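Home | News | Skin | Hair | Makeup | Offers | Contact

Rellum face range gets new tubes and a lower price

May | By the Stakau Beauty Desk

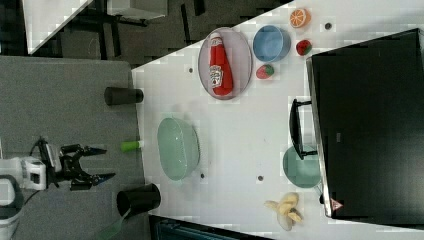
Skincare label Rellum is relaunching its face range this month with new packaging, a changed day cream and a lower price on two of its cleansers. The products go on sale first at the Plandance store in Stakau, with other shops to follow in the summer.

The range has five products: a gel cleanser, a cream cleanser, a toner, a day cream and an overnight mask. The glass jars used for the cream and mask have been dropped in favor of squeeze tubes. Rellum said customers had complained about jars breaking in the mail and about having to dip their fingers into the product.

The day cream now comes without added fragrance. The company said the old version drew more complaints than anything else it sold, mostly from people with dry or easily irritated skin. It tried the new formula on 90 customers over the winter, and 70 of them said they would buy it again. The trial was run by the company itself and has not been checked by anyone outside it.

Both cleansers will cost 15 percent less than before. Prices for the toner and the mask stay the same. The day cream tube holds slightly less than the old jar and is also sold at the old price.

Plandance will hand out 2820 sample sachets of the day cream while they last, one per customer. No purchase is needed. The store opens at 9 a.m., and samples are at the counter by the Abdelaziz Street entrance.

Shoppers who still have an unopened jar of the scented cream can swap it for a tube at the same counter until the end of June. A receipt is required. Opened jars will not be accepted, but they can be left in the store's glass recycling bin.

We use cookies to remember your settings and measure visits. Accept | Manage choices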